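Como medir o efeito da câmara de pulso numa política de arrumação bimanual

Tutorial, parte 3 de 4. As partes 1 e 2 tratam da calibração dos braços e do formato dos episódios.

Nesta parte mostramos como repetir a nossa comparação entre políticas treinadas com e sem a vista do pulso. O método serve para qualquer sistema de dois braços com pinças paralelas, desde que consiga gravar as imagens e as posições das juntas com o mesmo relógio. O código que usamos chama-se Tukham e corre por cima do controlador que já tiver instalado.

Antes de começar

Precisa de um conjunto de demonstrações teleoperadas da mesma tarefa. Nós gravámos 326 episódios de arrumação de artigos de higiene em cestos, recolhidos pela Siiri Heinonen e pelo Oskari Kallio durante o mês de novembro. Depois da limpeza ficaram 300. Os restantes saíram por perda de sincronismo ou porque o operador interrompeu a demonstração a meio.

Se tiver menos dados, o procedimento é o mesmo, mas conte com mais variação entre sementes.

Passo 1. Verificar o sincronismo

Abra um episódio qualquer e procure o instante em que a pinça fecha. Compare o sinal de abertura da pinça com a imagem do pulso. Se o movimento na imagem aparecer mais de dois fotogramas depois do sinal, corrija o desfasamento antes de avançar. O comando tukham check faz isto para o conjunto inteiro e escreve um ficheiro com o atraso de cada episódio.

Não corrija à mão episódio a episódio. Se os atrasos forem diferentes entre si, o problema está na gravação e convém voltar à parte 2.

Passo 2. Escolher o recorte da imagem do pulso

É o passo em que mais gente se engana. O recorte central que vem por omissão em muitas bibliotecas de visão elimina a parte de baixo da imagem, e na nossa montagem é aí que estão os dedos. Sem os dedos, a rede perde a referência entre a pinça e o objeto.

Reduza a imagem inteira para a resolução de entrada e mantenha a proporção, preenchendo com preto o que faltar. Confirme depois, a olho, que as pontas dos dois dedos continuam visíveis e que se distingue o intervalo entre elas. Faça a verificação em vários pontos da trajetória, incluindo os momentos em que a pinça está sobre um cesto.
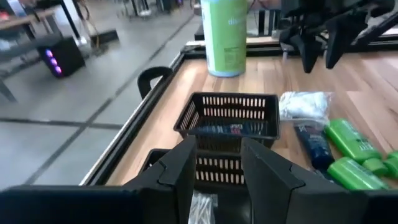
Vista da câmara de pulso sobre os dois cestos pretos. As pontas dos dedos ficam pouco abaixo do meio da imagem; a segunda pinça aparece em cima, à direita.

Repare no contraste. Os dedos e os cestos são pretos, e junto ao cesto mais próximo o contorno da pinça lê-se pior do que sobre a madeira clara. Por isso não aplicamos aumento de dados com variação forte de brilho. Uma variação ligeira não prejudica, mas acima disso o interior dos cestos fica uniforme e um tubo escuro pousado no fundo deixa de se ver.

O mesmo cuidado vale para as embalagens transparentes. Um saco de plástico com brilhos muda bastante de aspeto com pequenos movimentos da câmara, e convém que a rede veja essa mudança tal como ela é. Deixe de fora o desfoque artificial.

Passo 3. Treinar as duas variantes

Treine duas políticas com a mesma arquitetura:

Variante A: câmara fixa e posições das juntas.
Variante B: câmara fixa, câmaras de pulso e posições das juntas.

Mantenha iguais o número de passos, a taxa de aprendizagem e a ordem dos episódios. A variante B tem mais parâmetros por causa dos codificadores adicionais. Para a comparação ser justa, pode alimentar a variante A com imagens pretas no lugar das vistas do pulso – foi o que fizemos, por sugestão da Tiina Jääskeläinen.

Guarde um ponto de controlo a cada 3000 passos. Não escolha o melhor pela perda de validação. Nas nossas experiências, essa perda continuou a descer quando o comportamento no robô já tinha estabilizado. Use o último ponto nas duas variantes.

Passo 4. Preparar a avaliação

Defina as posições iniciais antes de ligar o robô e escreva-as num ficheiro. Usámos 17 disposições, todas elas executadas pelas duas variantes. Quem coloca os objetos na mesa não deve saber que variante vai correr a seguir. No nosso caso foi o Jouko Toivonen a sortear a ordem, noutro computador.

Registe para cada ensaio:

Preensão: o objeto saiu da mesa seguro pela pinça.
Colocação: o objeto ficou dentro do cesto certo.
Contacto: a pinça tocou na borda do cesto.
Intervenção: foi preciso parar o robô.

O contacto com a borda anota-se mesmo quando a colocação corre bem. É nessa coluna que a diferença entre as variantes se nota mais cedo.

Passo 5. Ler os resultados

Compare as variantes disposição a disposição e só depois olhe para as médias. No nosso conjunto, a vista do pulso ajudou sobretudo na preensão de tubos e de embalagens baixas. Nas garrafas deitadas a diferença foi pequena. A variante A aproximava-se bem, mas fechava cedo demais nos objetos pouco altos, e a maioria dos contactos com a borda veio também dela.

Há um caso em que a variante B saiu pior. Quando a outra pinça entrava na imagem do pulso muito perto do objeto, o braço hesitava e por vezes recuava. Acrescentar demonstrações com os dois braços próximos reduziu as hesitações, mas não as eliminou.

Problemas frequentes

A política fecha a pinça no ar. Volte ao passo 1, quase sempre é atraso de imagem.

Os resultados mudam muito entre sementes. Treine pelo menos três e apresente todas.

A variante B ignora a câmara de pulso. Tape a lente durante um ensaio. Se o comportamento não mudar, verifique a normalização das imagens e a ordem dos canais.

O ficheiro de configuração completo está na pasta exemplos/pulso do Tukham. A parte 4, escrita pela Impi Partanen, trata da transferência para uma segunda mesa com outra iluminação.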